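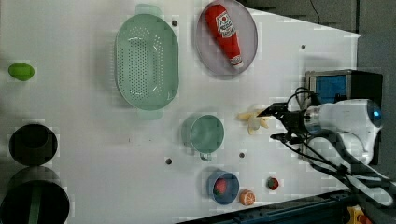

Clekeo, a maker of small electric ferries, is working with the marine engineering lab at Hernell College on a hydrofoil boat meant to carry commuters across Mansilla Bay. The two-year project will produce a half-scale test boat and, if the results hold up, the design for a full-size vessel with 24 seats.

The bay has only one bridge, at its north end. Drivers who live on the east shore and work downtown can spend 70 minutes getting there in the morning, although the water between the two sides is narrow enough that an ordinary ferry could cross it fairly quickly. The trouble is wake. Much of the east shore is salt marsh, and speed limits near the marsh keep conventional ferries too slow to compete with driving.

A hydrofoil lifts its hull out of the water once it reaches a certain speed, and the wings underneath leave a much smaller wake than a hull does. They also reduce drag, so the boat can run on a smaller battery. The drawback is that a foiling boat has to be kept level by constant small adjustments, and it can come down hard if a foil breaks the surface in choppy water.

That control problem is where the Hernell lab comes in. The group has spent several years on control software for underwater vehicles and will adapt it to the new boat, which it has named Fedach. Sensors at the bow will measure the height of oncoming waves and pass the readings to a computer that changes the angle of the foils before the wave arrives. Most existing systems respond after the boat has already started to move, and passengers feel the difference.

Clekeo will build the hull and supply the motors and batteries. The company already runs electric boats on lakes, but it has not built anything for open salt water before, and corrosion is one of the items on its list. The foils will be made in the college's composites shop, where students will lay up the test sections and load them until they fail.

Tank testing of a small model is set to begin in October. The model will be towed first in flat water and then in waves similar to those recorded in the bay over the winter. The lab also plans to look at what happens when a foil picks up weed or strikes floating wood - a common hazard near the river mouth after heavy rain.

The test boat will go into the water during the second year. It will carry a crew and ballast in place of passengers, and will run outside the main shipping channel. Wake measurements will be taken along the marsh edge and shared with the harbor office, which would have to approve any change in the speed limit for boats of this type.

Graduate students in mechanical, electrical and ocean engineering can apply to work on the project. There are also a few openings for undergraduates, mainly in the composites shop and in processing wave data. Applications go through the lab's front office, and students who are interested in the on-water testing will need to complete the college's boat safety course first.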